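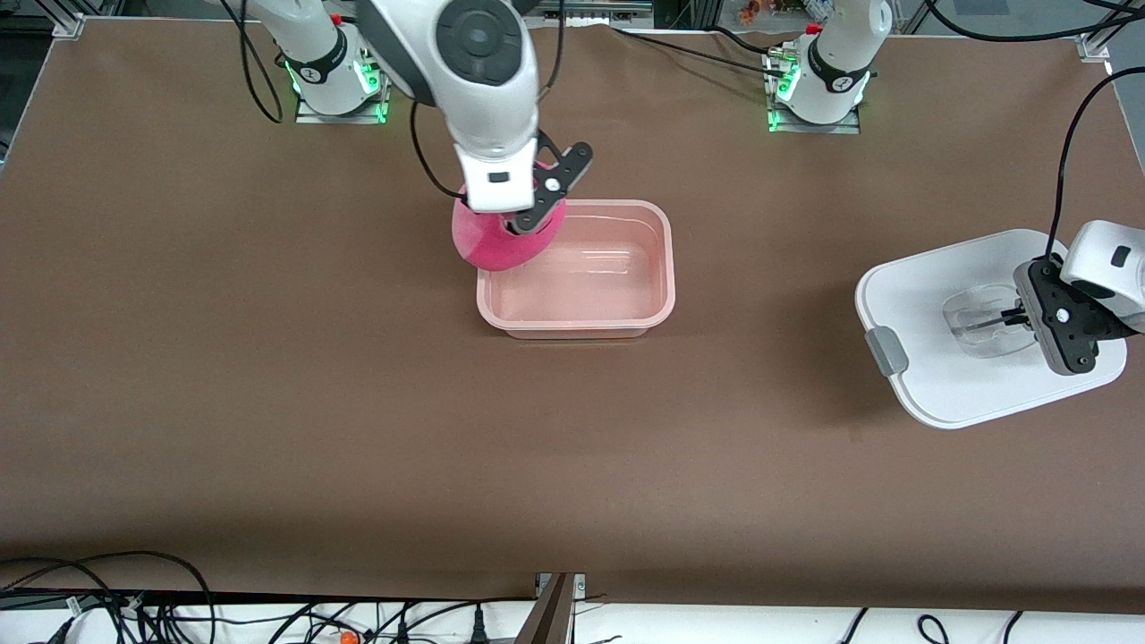

Iddrisu Atinga reports that the Dorkus two-arm kit took him 18 hours to assemble, and that the printed guide was of little help past the wiring stage. Our findings at the Rerkard shared workshop are more favorable. Two members completed the build over 6 evenings, and both arms passed calibration on the second attempt.

The brackets mount firmly to a tabletop and the grippers close evenly on small household items. Cable management is the weak point -- the kit includes no clips, and the leads are longer than most benches require. The joint covers also scratch easily.

The workshop recommends the kit to members with prior soldering experience. Spare gripper plates should be ordered with it.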